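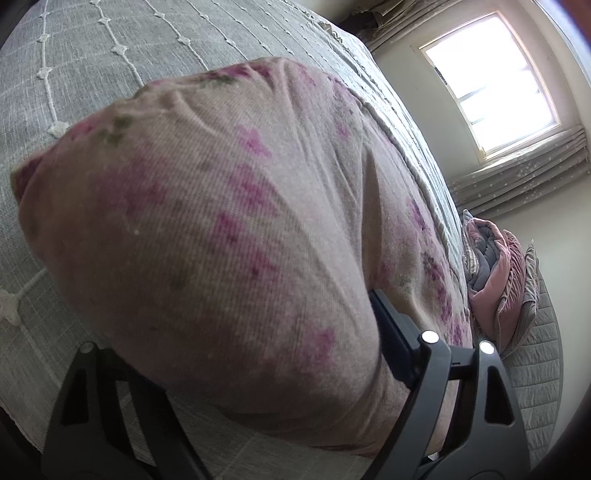 Pillow in the gripper, club bedding round, Mar 15, 2019

So the Dullow robotics club is doing bed-making for its spring project, and I could not be happier about it! I was sure we'd get another line-following maze (we've done those to death). Then Esi Alhassan stood up at the planning meeting, said the word "pillow," and that was pretty much the whole vote.

We work with hand-held grippers before anything gets bolted onto Pleltari, our arm. You squeeze, you lift, you learn what the cloth wants to do. Pillows are wonderful for this. They sag between the fingers and the weight goes somewhere new every time, and my notebook already has 15 pages on where to grab one.
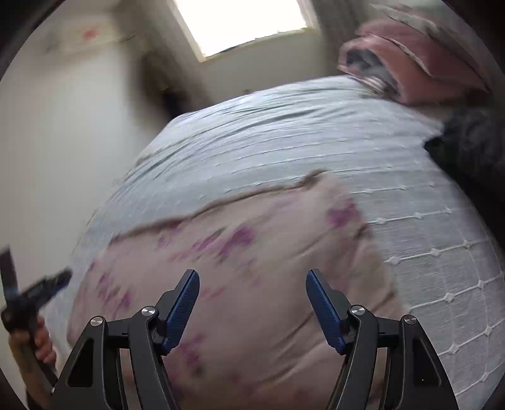

Blankets are another animal. A floral blanket on a knotted bedspread has so many folds that picking an edge takes real thought, and I keep changing my mind about coming in flat or from the side. Esi likes flat. I'm a side person, at least this week. Two of us working at once also means agreeing on who moves first, so we've started saying it out loud, like rowers.

Next up is the Nakpan meet in May, where each team gets 40 minutes and a bed they've never seen before. I still need to order more finger pads and clean up my grip notes, and Esi has promised to bring her thickest quilt to the next meeting. Can't wait!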